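Pokel Trade Portal — Ordering Add-On for Wholesalers

Lets your trade buyers log in, see their own prices and reorder without calling the desk. Runs on top of the Godoy stock system, version 2 or later. Hosted. Nothing to install at the buyer's end.

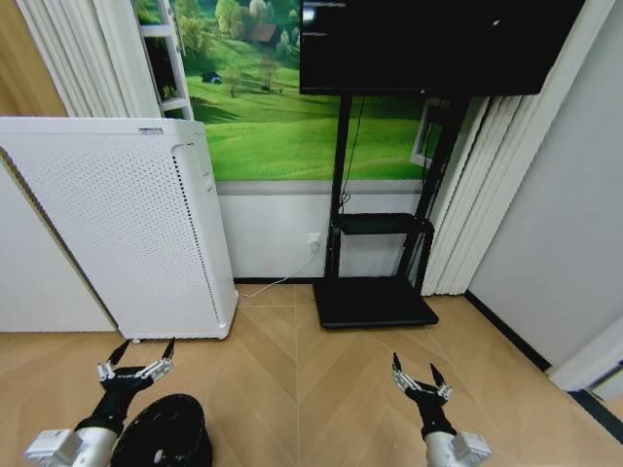 Odside Wholesale Systems Team

What you get
Customer price lists, by account or by group
Case and pallet quantities, minimum order per line
Reorder from any past invoice
Net terms shown at checkout, with credit limit check
CSV upload for big orders (part number, qty, that's all it needs)
Stock levels refreshed overnight, or hourly on the larger plan

Limits
Standard plan holds 2,000 part numbers and 248 buyer logins. Over that, ask for the larger plan. Same portal, same screens, your data moves across as is. Discontinued parts count toward the total untill you archive them, so clear those out first.

Not included: card payments, freight quotes, product photography. Freight quotes are planned for March.

Setup
Send us your price file and customer list. Patricio Leiva checks the columns and sends back anything that doesn't match. Most common problem by far is two accounts sharing one tax number — fix that before you send and it goes a lot quicker. After that you get a test login. Place a few orders, break things, tell us. Then we switch it on for buyers.

Nendania moved over from faxed order sheets and kept their old part numbers. You can too. Up to two part number formats per account, so a buyer can search by your code or thier own.
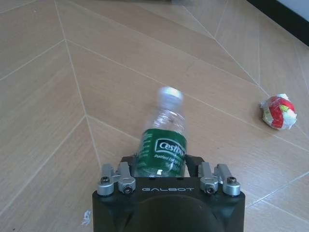
Questions we get a lot

Can reps order for a customer? Yes. Rep login, pick the account, order goes through at that customer's prices.

Can I hide prices from visitors? Yes, on by default.

Backorders? Allowed or blocked, per part. Default is blocked.

More than one warehouse? Larger plan only.

Pricing and contacts
Quoted per company, billed yearly. Sales: Emiliano Contreras. Setup and price files: Patricio Leiva. Existing customers use the support form inside the portal — faster than email.

Page updated February 19, 2022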